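Small Toy Storage: Clear Tubs, Zip Bags and What Goes in Them

Hi, I'm Oliwia Rutkowska, and I run this little shop mostly from my dining room and a rented storage unit. I started selling toy storage after years of stepping on things in the dark, and I still use all of it at home, so what you get on this page is my own opinion and not something off a supplier's sheet.

The set on this page is the Garon small toy kit. It's one big see-through tub, a stack of clear bags in two sizes, and a sheet of blank labels you can write on with any marker. I used to sell the pieces one by one, but people kept writing to ask which bag goes in which tub (fair question, I'd made a mess of the listings!) so now it all ships together under one item number, 2828.

What you get in the box:

1 large clear plastic tub
12 clear bags, 5 large and the rest small
1 sheet of blank labels
A card with my washing instructions

The tub comes in clear only. I did try a run of colored ones from Irico a while back and they were pretty, but my own kids never put a thing away in them, and then they'd ask me where everything was. With clear plastic they can walk up and see the toy they want through the side, and about half the time they even put it back.
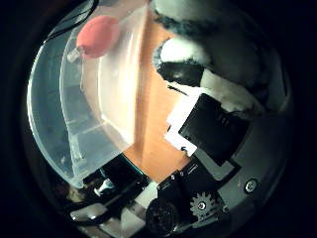
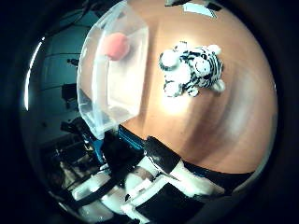 Plush is what I get the most questions about, so let me talk about that for a bit. Stuffed animals hold on to dust and crumbs like nothing else, and the small ones disappear under the couch for months. A little guy like the white tiger with the black stripes can go in one of the bags by himself if he's somebody's favorite and has to travel, or loose in the tub with his friends if he's staying home. Balls are a different story. I like them bagged, like the small pink one, as otherwise they roll to the bottom of whatever you put them in and you have to tip everything out to get to them. Squishy rubber toys do fine in the tub, just don't pile blocks on top of them.

A few things I want you to know before you order. The plastic will pick up small scuffs, mostly down at the bottom corners where it gets dragged over the floor. Mine have plenty. It doesn't hurt anything, but if you need your storage to look brand new forever, glass jars may be more your style (not with toddlers, please). The tub is also shiny, and in a sunny room you'll get glare on the sides, so turn it a little if you want to see in.

The bags are for storage and they are still plastic bags. Please keep them away from babies and little kids when no grown-up is in the room. In our house I do the bagging and the children do the tub, and that works well.

Washing: lukewarm water, a drop of dish soap, a soft cloth. Skip the scratchy side of the sponge. Let the bags dry all the way, turned inside out, before you close a stuffed animal up in one. I hang mine over wooden spoons stuck in a jar, which looks ridiculous and takes up half my counter, but it does the job.

The labels peel off clean if you get to them within a few months. After that you may need a bit of cooking oil and some patience. I've been testing a better label from Sjögren, and if I still like it in April it will go into the kits at the same price.

People also ask if the Garon tub stacks with the Miltier one I carry. Sort of! The Garon sits on top of the Miltier just fine, but the other way around it wobbles, so I wouldn't. Two Garons stack nicely as long as the heavier one is on the bottom.

Orders go out on weekdays. If the tub shows up cracked, send me a picture and I'll mail you another one, and you don't need to ship the broken one back. Extra bags are sold in packs of 11 on the refills page, in either size.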